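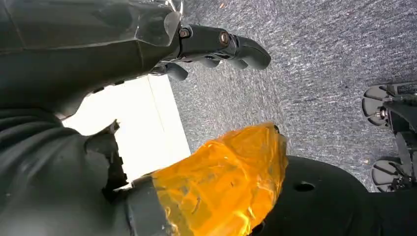
My internet provider, Ollmont, wrote to its customers on 6/3/24 to say it would be changing its terms of service, and that by continuing to use the internet I would be taken to have agreed. The new terms ran to 32 pages. I read them in the kitchen with a highlighter, which ran dry before the section on what they may do with the list of sites I look up. A lot of this language is there to cover something, and it does the job about as well as the crumpled clear film around the top of that robot arm: everything underneath is perfectly visible, it just crackles a bit. "Service improvement partners" is the clear film. The companies who buy the data are the arm.

So I did what any reasonable adult with a quiet evening would do and tried to opt out.

You'd think this would be a button. There is a page called Your Choices, reached from the account page by way of Help, then Legal, then a different Help. It offered me one choice, which was already ticked. Unticking it produced a message telling me to ring.

I rang. The hold music was a pan flute doing something to a song I used to like. After a good long while a polite man told me the opt-out was handled by another company, Vilter, and gave me their web address, which I typed in wrong twice because he said "V for Victor" and then the rest of it very fast.

Vilter, as far as I can work out, exists so that Ollmont can say it doesn't sell anything to anybody. Its form wanted my full name, date of birth, account number, street address, mobile number and a second mobile number "for your security". In other words, to stop them having my details I had to give them my details, including a couple they hadn't managed to get on their own. I put the landline down as the second mobile. It was rejected. I put the same mobile twice and it was delighted.

A confirmation email came with a reference number and the news that my request would be processed in 8 weeks. It also contained, at the very bottom in grey on slightly lighter grey, a line saying the request lapses if I move house, change plan or replace my modem. They sent me a new modem in July. I hadn't asked for one.

I did think about leaving. The only other provider on our street is Udness, whose terms are a trim 6 pages and say more or less the same thing with the adjectives taken out. I have some respect for that. They also want $576 up front for a year, and their reviews are mainly from people typing on their phones in car parks.

What I've ended up doing is dull. I changed the lookup settings on the modem so that Ollmont's own servers aren't the ones being asked where everything is, turned on the encrypted option in the browser, and filled in Vilter's form again with the new modem's serial number. The first part took less time than the hold music. I gather Ollmont can still see a fair bit if it feels like looking, and I'm sure page 32 lets it.

The television stopped working for a day afterwards. It was very upset at not being able to reach an address I'd never heard of, and kept putting up a box asking me to check my connection. I have left it blocked. The telly still gets the cricket, though the menu now has a big blank square where the ads for other televisions used to be.

If anyone else on Ollmont has had the second form come back approved, let me know how long it took. Mine says "pending", with a little spinning wheel.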